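Musex Tablecloth, Green Check

Item 86. In stock at the Zakcombe shop, ships from there too.

Pale green with a white grid. Wipes down, doesn't slide much. We sell a lot of these to people with kids, and to people who do crafts at the kitchen table, which is how we came to stock it in the first place.

Sizes
Small square, for card tables
Standard, seats four
Long, seats six to eight
Round is gone for now. More in January, we hope.

What you get
One cloth, folded, in a paper sleeve. Clips sold seperately (see Extras). No runner, no napkins. The napkins in the old catalog were a different green anyway and people kept sending them back.

Fit
Measure the table top first, then add the drop you want on each side, twice. People forget the twice. A short drop is fine for every day and keeps it off your knees. Longer looks nicer for company. If you're between sizes go up, you can always hem it. Can't hem it bigger.

Creases
It comes folded so it comes creased. Lay it out overnight. If you're in a hurry, cool iron on the back, thin towel in between, keep moving. Do not put the iron on the front. We don't replace ironed cloths, sorry, it says so on the sleeve.

Cleaning
Crumbs: shake it outside.
Spills: damp cloth, drop of dish soap, wipe, dry.
Ballpoint: get to it fast. Rubbing alcohol on a cotton ball, try a corner first.
Candle wax: let it go hard, lift with a plastic scraper.
Turmeric: good luck. We've had 2 customers swear by leaving it in the sun by a window. Haven't tried it.
No bleach. No dryer. Machine wash only if you have to, cold and gentle, hang it over a rail after.

Using it for crafts
Grid is handy for lining things up but it's a print, not a ruler. Don't cut on it! Put a mat down. Glue sticks wipe off, hot glue doesn't. Beads stay put better than on bare wood, and lighter colors are easy enough to find on the green. 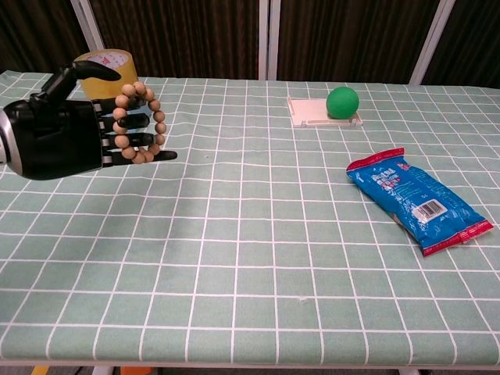
Extras
Table clips, Cendia, pack of four. Steel, fit most tops, not the really thick farmhouse kind.
Felt underlay, Van Dusen, cut to size. Takes the clatter out of plates. Worth it on glass.
Storage tube. Rolling beats folding if you put the cloth away between uses.

Shipping and returns
Orders over $19 ship free. Under that it's a flat rate, shown at checkout. Goes out the next working day, 2 if we're busy. Returns fine if it's unused and still has the sleeve. Long size goes in a tube, so please don't fold it to send back, the creases are a pain to get out.

Other colors
Blue check and gray check, same sizes, same price. Yellow is discontinued, a few small squares left in the shop, ask at the counter.

Page updated Tue 23 October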